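Silldale Shop Forum > Builds in Progress > small arm, picking up gears, grip pads keep shedding

stefanou_bench
Monday, December 19, 2022
ok so the arm in the back corner of the shop is finally moving under its own steam. Goal is dumb simple, pick little spur gears off a cloth and drop them in a cup. Fingers are printed, red, black grit stuck on the inside faces. Camera on the wrist looking down between the fingers.

Problem: grit comes off. Did 60 picks Saturday and there's black crumbs in the cup with the gears. Also misses more than I'd like when the gear lies flat. What's everybody using for pads

mollasholm_mike
silicone tape. done

urnari
not silicone tape. Goes slick as soon as there's any oil on the part and gears always have oil on them. Had it on my gripper since May and I'm on the fourth set

mollasholm_mike
wipe your gears then

urnari
or use a pad that works on gears?

Vignesh Varghese
What's the grit held on with? If it's the peel and stick stuff on bare printed plastic the layer lines are your problem, only the ridges touch the glue. Sand the finger face flat first. 200 grit, then alcohol, then stick it down and clamp overnight. I skipped the clamp the first time and they peeled at the tips inside an hour.

stefanou_bench
peel and stick yeah. Didnt sand. Didn't clamp. Tips are where it goes first so that fits

dremel_donna
Can I ask why grit at all. A gear has teeth. Cut a shallow vee in each finger and it centers itself. You're asking friction to do a job that shape does for free

stefanou_bench
because I want to do other parts later, washers, standoffs etc. One finger for all of it

dremel_donna
then you'll get one finger that's so-so at all of it, but it's your arm

Vignesh Varghese
Donna's right for gears and wrong for washers imo. How thick are the tips? A flat thin gear, the tips have to get right down on the cloth or you close on air above it.

stefanou_bench
tips are fat. Could go thinner but then they flex. I had them skimming the cloth last week and the cloth bunched up and the whole thing walked. Stopped doing that

mollasholm_mike
put it on something hard. why is it on cloth

stefanou_bench
gears bounce and roll on the bare bench. And the cloth kills the glare, mostly. The gear face still blows out bright under the shop light and the hole is about the only thing that stays a solid dark blob, so I'm finding the hole and working out from there. Works better than hunting for the teeth.

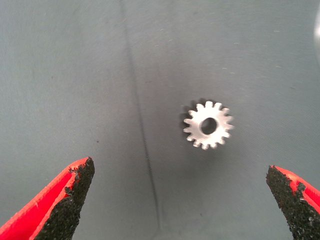 Only trouble is creases. A dark line in the cloth, the script sometimes wants to call that an edge. I've got a threshold at 200 right now, anything under a certain size gets tossed, and lint mostly gets tossed too. Creases don't always.

urnari
iron it lol

urnari
no really, iron it and tape it down at the corners. Or glue it to a board. Also brush it off, lint adds up

dremel_donna
Mousepad. Flat, a bit of give, fingers can press into it and get under the edge of the part. Fixes your bunching too

Vignesh Varghese
+1 mousepad. Get a plain grey one, no print. And move your light off to the side lower if you can, then tune the threshold again, otherwise you're tuning for the glare.

stefanou_bench
ok mousepad is cheap, trying that first. Then reprint the tips thinner, sand, clamp. Leaving the grit on for now, sorry Donna

dremel_donna
see you in the vee groove thread in a month

mollasholm_mike
still say silicone tape

stefanou_bench
Mike I'll do one finger in tape and one in grit if it makes you happy. Shop's locked til Thursday tho so nothing before then. Will post the pick counts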